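Small Tables, Big Difference: Rethinking the Shared Workroom at Jenstead
Project report, Group 11
Kalliopi Papadopoulos and Ashley Dunmore
2019-04-01

Background

Our brief was to look at one shared room and find out how its furniture shapes what people do in it. We picked the workroom at Jenstead because we both love it and both get annoyed by it. The room gets used by anyone who books it, often by more than one group at once, and the tables get shoved wherever there's a gap.

What we wanted to know was pretty simple. Does a table with a rounded edge work better for standing tasks than a straight one? We thought we knew the answer going in (we didn't, as you'll see under Results).

Method

We watched 3 bookings from start to finish and logged every time a person put something down, picked something up or walked around a table to get to the other side. That gave us 254 entries, which Ashley typed up over one very long evening. We used the Leka sheet from first-year ergonomics for the headings and added a column of our own for "had to wait for someone to move". It became our favourite column by far!

We also drew the floor plan to scale and coloured in the walking routes by hand. The plan is in Appendix B.

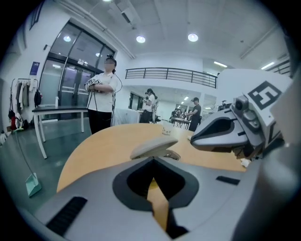
Figure 1. The rounded wooden table with a small clear plastic cup on it, and people standing further back in the room.

Results

The rounded table was the one people stood behind and gathered at. We logged people at its curved side more than anywhere else, and the routes on our plan bend neatly around it. There were hardly any bumped hips, which was great to see after what we'd logged at the straight tables.

The surprise was small objects. Cups, pens and tape ended up well in from the edge on the rounded table, where they were harder to reach. On the straight tables people lined things up along the front and grabbed them without looking. Kalliopi had predicted the opposite in our proposal and would like it noted that she took it well.

Waiting was worst near the equipment table. Moving it one metre toward the wall would open up a second way through, and we'd love to test that.

Recommendations

Keep the rounded table for standing work and group talk. Add a shallow tray near the front for small items — the Camiteck one we borrowed from the Itard building fits nicely. Mark the table positions on the floor with tape so the layout can be put back after each booking.

Next steps

We have the room again in May and plan to repeat the log with the tray in place. The full data sheet is filed under project number 3098.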